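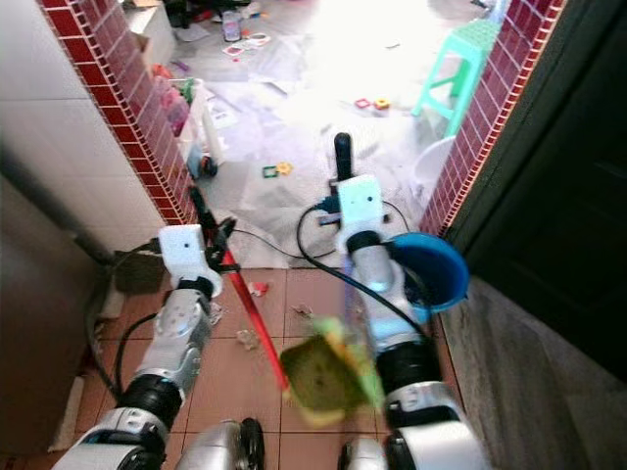
I went to the September open day at Birkett expecting to be sold something. I came home with two leaflets, a free pen and a firmer opinion about household robots than I had before.

Birkett is a small firm in Clistport that sets up a two-armed robot called the Skulluler to do housework. For the open day they had it sweeping in a lived-in sort of place, with toys and a stool and the usual heap of belongings at the back. The parts are made elsewhere, by Jelach, and Birkett do the teaching and the testing. There were 143 of us booked in over the day, in small groups, and each group had half an hour.

The job was sweeping up scraps at a doorway. You take a broom in one hand and a dustpan in the other, and you get the bits off the floor and into the pan. I have done it most days of my life. I had never thought of it as hard until I stood and watched a machine do it.

Consider what is involved. A broom bends. The bristles go where they like. A crumpled sweet wrapper slides along nicely, then catches on a grout line and stays put. The pan has to sit flat or everything goes underneath it. A person does all this while thinking about supper.
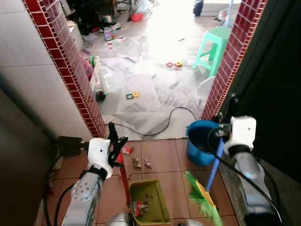 We were told the robot had been through 1,494 practice runs with a broom before the open day, and that Birkett would like 4,000 before they call it ready. A man in my group thought this was a shocking number. I thought it was quite low. My children must have been asked to sweep the kitchen 369 times before either of them did the corners.

What bothered me more was the talk that went with it. The leaflet says the Skulluler will "give you back your evenings". I don't think a firm should print that on the strength of a sweeping demonstration. Sweeping is a few minutes. My evenings go on forms, lifts, phone calls and looking for shoes, and no arm is going to help with those.

The staff were a good deal more careful than the leaflet. When I asked one of them what it found difficult, she gave me a straight list: long handles, thin scraps, bright sunlight on a shiny floor. She said getting a proper hold of the handle was a large part of the work. I wish they had put her answer on the front page.

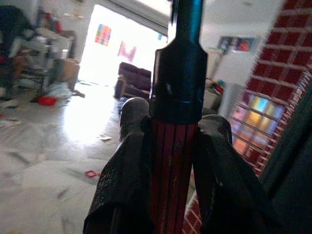 *The grip on the red handle.*

My view is that these open days are worth having and worth going to, mainly for people who will never buy the thing. My mother-in-law can't bend to a dustpan any more, and a machine that did it for her, slowly and with a few misses, would be welcome in her house. She wouldn't mind if it took all morning. She would mind being told it was effortless.

So I would ask Birkett to keep the demonstration as it was, scraps and all, and rewrite the leaflet. Put in how long the job takes and what gets left on the floor. They should also say what it costs, as I asked twice and still don't know.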